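Laundry and Utility Rooms > Washers > Smell coming back after every cleaning cycle

tvieira_89
Posted 7:42 am

Moved into a rental in July with a front loader already in place. It's a Wisero, no idea how old. The first week the towels came out smelling like a pond. I ran the drum clean program with a tablet, smell went away, and three days later it was back. I've done that 3 times now. Same result each time.

We do a load most days, nearly everything on cold. Liquid detergent, plus softener for the towels. I wiped the glass and the rubber as far as I could see. What am I missing?

Tomás

mafalda_c
Posted 8:15 am

Cold washes and softener. That's your answer right there. Softener leaves a film on everything behind the drum where you can't reach, and cold water never shifts it. Drop the softener completely and do one hot load a week. Towels are the obvious choice since they can take it.

Also pull the lower lip of the rubber gasket toward you and look in the fold. Ours had a sock in it and a gray sludge I won't describe further.

Barros
Posted 8:31 am

Disagree on the softener. I've used it for years in the same machine and never had a smell. The trouble with these is the door. People shut it the minute the load is out and the drum sits there damp until the next day. Leave it open.

mafalda_c
Posted 8:40 am

You can leave the door open all you like, it won't remove what is already stuck to the outer tub. I'm not saying the door doesn't matter.

nuno_vilela
Posted 9:04 am

Has the filter been cleaned? On mine it's behind a little panel at the bottom of the front. I went two years without opening it and the water that came out was black. Put down a baking tray and old towels first, and let the machine cool if you've just run it hot. Turn the cap slowly. If it has a small drain hose, use that before you touch the cap.

Mine has stood on the bare floor since we redid the room, so I can get at it from the side.
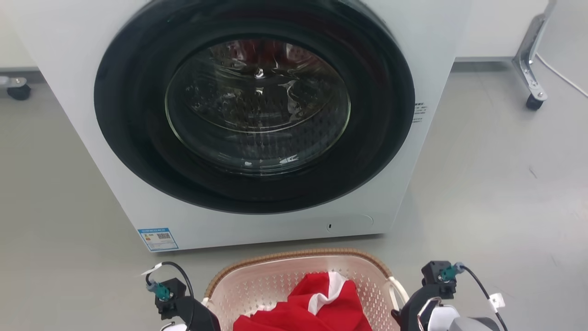
How often should the filter be cleaned?
Every couple of months for a household that washes most days, and sooner if you have pets or wash a lot of fluffy things. Check your manual too, because some makers give their own interval.

Before I did it the smell was worst at the start of the cycle, when it pumps out. If yours is like that I'd look there first.

tvieira_89
Posted 12:20 pm

Didn't know there was a filter. Landlord left no manual. I'll have a look tonight. And yes, it's strongest in the first couple of minutes.

Barros
Posted 12:52 pm

Then it could be the drain hose. If it's pushed too far down the standpipe you can get dirty water coming back. My sister in Pasberg had exactly that and paid a guy 182 to tell her to pull it up a few inches.

shanti.khurana
Posted 1:10 pm

I'd do the filter and the detergent drawer on the same evening. The drawer usually comes right out if you press the tab at the back. Look up inside the slot with a flashlight, the top of it gets black spots. Old toothbrush, hot water, a bit of dish soap.

On detergent - most people pour too much. I went down to half a cap and the clothes are the same. Powder for whites and towels works better for me than liquid.

Please don't mix bleach and vinegar, I see that suggested on here every month.

mafalda_c
Posted 1:18 pm

Agree with all of that except half a cap. If you have hard water that's too little and you'll get dingy whites.

shanti.khurana
Posted 1:26 pm

Fair, ours is soft here.

tvieira_89
Posted 9:47 pm

Filter done. There was a hair tie, 10 cents and a wad of gray fluff the size of an egg. The water smelled exactly like the towels. Pulled the drawer too and the slot was disgusting. Hose looks fine, it's clipped at the top and doesn't go far down.

Running the hot clean now, empty. Door stays open after.

nuno_vilela
Posted 10:03 pm

Check the cap again once it's finished. Mine dripped because I hadn't wiped the thread.

Barros
Posted 10:15 pm

And keep the softener.

mafalda_c
Posted 10:16 pm

Don't keep the softener.

tvieira_89
Posted 10:58 pm

No drips. Leaving the softener out for a month and I'll post how the towels are.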